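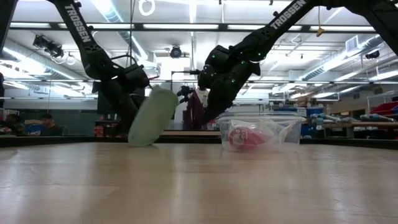 Can a trade deal be signed before parliament votes on it?

Posted in Politics & Government > Trade and treaties

Trying to get my head round this before a residents meeting on Monday. Our local paper says the government has "concluded" the trade agreement with Arnari and ministers are going to sign in May. But our rep's office told me nothing is final and there's still a vote. So which is it?? If they've signed it how can there be a vote after. Seems backwards to me.

Also the paper says 2,375 pages. Does anyone in parliament read that, or do they get a summary. And is there any point writing in now or is it too late. I work in food packing so the part on food standards is what I care about, not the rest of it. Been to the government site twice and just went in circles.

Thanks in advance, sorry if this has been asked before, search wasn't working for me.
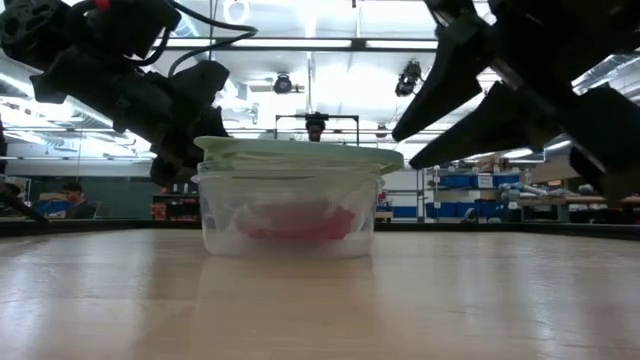 Geeta Sandhu
Member, Trade and treaties board | 200 posts

Both can be true. There are separate stages and papers mix them up all the time.

Concluded – the negotiators have stopped negotiating. Text is more or less fixed. Lawyers still go through it line by line and that part can drag on for months.

Signed – a minister puts a name on it. Sounds final, usually isn't. Signing mostly says "we intend to go ahead" and in most countries it doesn't bring the deal into force by itself.

Ratified – this is the one that counts. Depending on where you live, parliament has to approve it, or only gets a set period to object. Big difference between those two so ask your rep's office which one applies. In a lot of places a treaty can go through without anybody holding a debate, it just sits there until the clock runs out.

Then there's the domestic law side. If the deal needs a change in tariffs or food rules at home, that normally needs its own bill or regulations, and that's often where the real argument happens. So when your rep says "there's still a vote" find out WHICH vote. Could be the treaty, could be the bill.

One thing people miss. Parliament generally can't amend the treaty text. It's yes or no, or delay. They can amend the bill that goes with it though.

On the page count, most of it will be tariff schedules, long tables of product codes. The chapters themselves are a lot shorter. For food you want the one usually called sanitary and phytosanitary measures (SPS for short), plus any side letters. Don't skip the side letters, I did with the Treneck deal and missed the whole bit on labeling.

Is it too late to write? No. Keep it to one page, name the chapter, say where you work. If there's a committee looking at it they'll normally take written evidence, check the deadline becuase it can be short.

zustow_dad

Its a done deal. They were never going to listen. We had a petition here over the Sotelo agreement, 4,000 names, got a form letter back and that was it. Write if it makes you feel better

tariffnerd80

Mostly agree with Geeta, couple of things to add.

Some deals get "provisionally applied", meaning parts of it start before ratification is finished. There will be an article near the end that says so, final provisions or entry into force, something like that. Worth checking before your meeting because it changes the answer to "is it too late".

Petitions are not the same as evidence to a committee btw. A petition gets counted, evidence gets published and sometimes quoted in the report. On Sotelo the committee had 80 written submissions and a fair few were from ordinary people in farming and food. Didn't stop the deal, did get a review clause promised.

And for the reading question – mostly no, they don't read all of it. Researchers and clerks do a briefing and members read that. It's normally public so go read the same one, saves you the product codes. If you can't find it email the library or the committee clerk, they do answer.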